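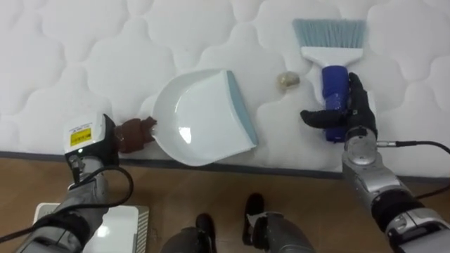

UNIT 4 - CARE OF THE BEDROOM

Chapter 11: The Bare Mattress

Most of us learn to make a bed long before we give much thought to what lies under the sheets, and I was well into my training at Takgate before anyone asked me to look. A quilted top is a lovely thing to sleep on, but every seam between those soft puffs is a place for crumbs and lint to settle. A clean dustpan with a rubber lip will do nicely for the loose bits - keep one just for bedding, if you have the cupboard space. We'll begin with the seams and work our way out to the edge strip.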